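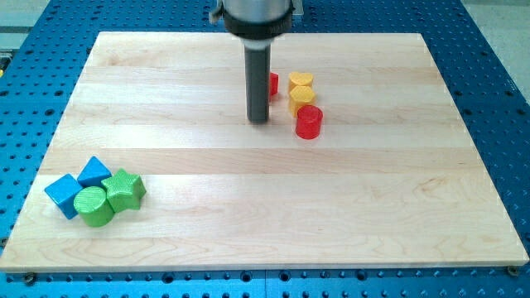
Pendomlow Tabletop Pushing Station

A fixed workstation for recording demonstrations of planar pushing tasks. It is supplied as a complete cell, calibrated before dispatch, and is intended for groups training policies from operator demonstrations.

Overview

The arm carries a straight cylindrical rod with a flat tip, held vertically. There is no gripper. All contact with the blocks is made through the side of the rod, so each recorded action reduces to a position in the plane of the board. Height is fixed in software and set at installation.

The work surface is a light maple board of edge-glued planks, laid on a blue perforated table. The block set covers four colours, red, yellow, blue and green, in shapes that include a heart, a hexagon, a star and cylinders. Block tops are textured.

Typical tasks

Separate the blocks into groups by colour pair. Bring one named block alongside another. Move a group to a given region of the board without breaking it up. Task prompts are plain text and can be edited between episodes.

Recording

Operators steer the rod with the Davo hand controller. The logger, Song, writes commanded position, measured position, camera images and the prompt text to one file per episode. Episodes can be marked as failed at the controller – failed episodes are kept and flagged, and the export tool leaves them out unless told otherwise.

Start positions may be taken from a list or left to the operator. We advise the list for evaluation runs. For training data, a mixture gives better coverage of the far edge, which operators tend to avoid.

Reference data

Each station ships with 1188 recorded episodes, made on a station of the same pattern by 7 operators. Camera settings and calibration files are included, along with the operator instructions.

Specification

Control: planar position, fixed height
Maximum episode length: 40 seconds
Cameras: 2, fixed
Tool: cylindrical rod, flat tip
Export: Favance format or plain image folders

Maintenance

Wipe the board with a dry cloth. Do not oil or wax it, as a change in friction will show in the data. Check the rod height after any collision and after replacing the board. A board change also calls for a new camera calibration – allow half a day.

Ordering

Lead time depends on the arm controller chosen. Orders placed now are scheduled for delivery from September. Spare boards and block sets are sold separately. Technical questions should be sent to Oddur Mogensen through the contact form, quoting the station serial number where there is one.

Page revised July 15, 2025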